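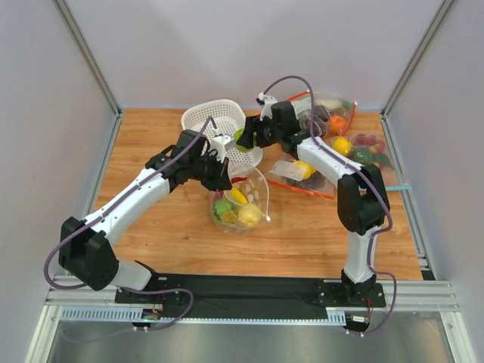

Workshop > Interviews > Grippers

When I visited Nindwood in March, the team was in the middle of comparing two sets of jaws for their arms. The engineer who leads the tests asked me not to print a name, so I will only say "the engineer."

The first set is bought from Fidura. The second one they draw and print themselves, and they call it Driltley. Both were tried on the same task, packing fruit into bags and a basket.

"The fruit is the easy part," the engineer told me. "An apple is round and firm, and every jaw can hold it. The bag is what decides. It slides, it folds, and the camera sees reflections in it."

They ran 975 trials with the Fidura jaws before changing anything. I asked if such a number was necessary. "For the apple, no. For grapes, yes. After 147 trials I believed the wrong jaw was better."

The printed jaws have a softer tip, and the engineer prefers them for thin plastic. They also wear out faster. A pair lasts roughly 2000 closings, and then the edge becomes smooth and must be replaced.

We spoke also about the controller. The team moved to one from Jiang last winter, and the first weeks were not pleasant. "The two arms did not agree about time. One was always a little late, and you feel this when both must hold one bag."

And which jaw will they keep? The engineer thought for a moment. "On the left arm, ours. On the right, I want to see one more week of data."

Filed under: Arms and Grippers, Conversations

Contact | Copyright 2024 | Back to top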